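External blind and sunshade inspection: my walk-round checklist, with comments
Demirtaş building, north and west faces, 2026-01-22

I do this one twice a year, once in November before the real heat and again in the new year. Najwa Akl held the ladder and the clipboard, and I've left her grumbles in where they were fair.

1. Fixed louvres, north face
Checked every bracket I could reach from the platform. Fixings tight, no rust weeping down the render. One blade near the stairwell has a bit of a rattle when you lean on it – packed it with a rubber washer and marked it for the spring visit.
Result: pass, with a note.

2. Motorised blinds, west face
These are the Zerkska units and I've got a soft spot for them, but the lower limit on bay two is set too low and the bottom rail thumps the sill. Teodoro Zabala is booked to reset it.
Result: fail until reset.

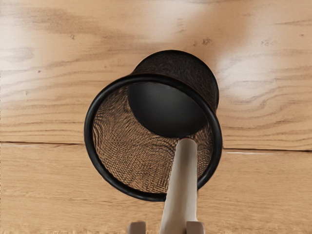 Do the blinds have to be up before anyone cleans the glass?
Fully up and isolated at the wall switch, with the tag on. The wind sensor can send them moving with no warning at all, and I don't want fingers near the guide rails when it does.

3. Wind sensor
Spun it by hand and the blinds retracted, lovely. The cable clip has perished in the sun, so I swapped it for a new one out of the ute.
Result: pass.

4. Interior glare, level one
Nazmiye Yüksel reckons the afternoon glare is worse since the desks were turned around, and the light meter backs her up. I got 3427 lux on the desktop by the window and 917 one row back,
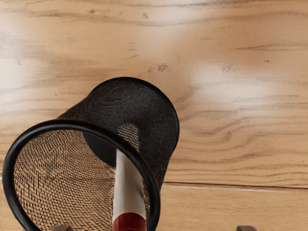
which is a big drop over a couple of steps, and it tells me the film on the upper panes isn't doing much for whoever sits right at the edge. I'd pull that front row in a bit before spending money on new film. Najwa says try a light shelf. She might be right!
Result: comment only.

5. Cords and chains
All cleated up high except the kitchenette, where the chain was hanging loose again. Fixed on the spot, and I've had a friendly word.
Result: pass after fix.
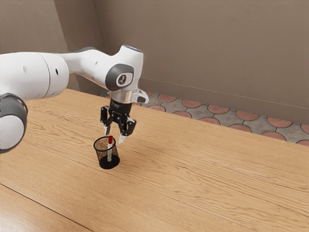
6. Skylight shade, upper landing
Fabric's faded but sound. The tension cord is fraying at the pulley, so please leave the shade where it is until the new cord turns up from Plalta.
Result: fail, do not operate.

Sign-off: Aníbal Morais has a copy, and items 2 and 6 stay open.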